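Release calendar team – minutes, November

Present: Verena Hauser (chair), footwear desk, raffle desk, translations. Apologies from the newsletter side, sent notes by mail.

Start 4:30 pm. Last minutes approved, no changes.

1. Trolesley low, second batch
Date still not confirmed by the brand. Page goes up with "coming soon" and stays like that till we get it in writing. Verena doesn't want a repeat of the September mixup. Colorways listed as 3 – sand, bottle green, off white. The gray one is a store exclusive, gets its own entry. Product text is half done, sizing note missing. They run narrow, say so near the top and not in the last paragraph again.

2. Raffles
Bemov raffle closed at noon with just over 1,000 entries. Duplicates being taken out before the draw. Long talk about whether one household can enter twice. Decision: one entry per shipping address. Rules page gets updated befor the next one opens. Winners have 21 hours to pay, then the pair goes to the next name. Some felt this is short for people on night shift. Left as is for now.

3. Calendar page
Filter by size broken on phones again. Raffle desk has screenshots. Old entries from spring still show up if you sort by brand – to be cleared. Tanabe wants their logo bigger, answer is no, same size for everyone.
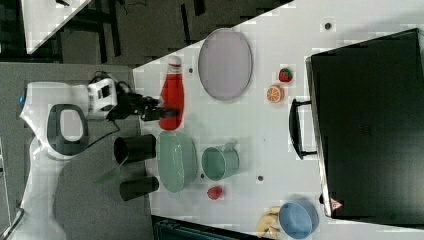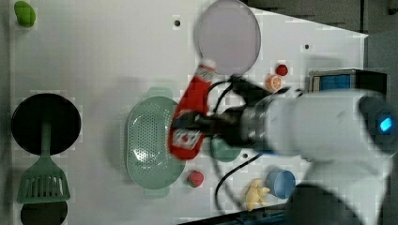 Release Calendar Team / Sneaker & Streetwear Desk

4. Platotance collab
Runner plus a jacket, maybe a cap. We have 6 photos from them, two are too dark to use. Verena asks for new ones. No leaks posted, we agreed to the embargo so we stick to it, comments included. Price not known. Please stop guessing in the chat, people take it as fact.

5. Translations
English pages lag behind by a day or more. Suggestion: short version first, long text later. Try it with the Trolesley page and look again next time. Spelling is "colorway" everywhere, American, also in the headlines.

6. Any other business
Sample shoes to go back in their orignal boxes, with the paper. Laces too. Two pairs of the Bemov mid are still out, whoever has them bring them in. Newsletter goes out one day earlier in the holiday week, so copy is due earlier as well.

To do
Verena – Platotance photos, reply to Tanabe
Raffle desk – rules page, duplicates, phone filter ticket
Footwear desk – sizing note, clear spring entries
Translations – short version test

End 5:50 pm. Next meeting same time, same room, link for remote people follows by mail.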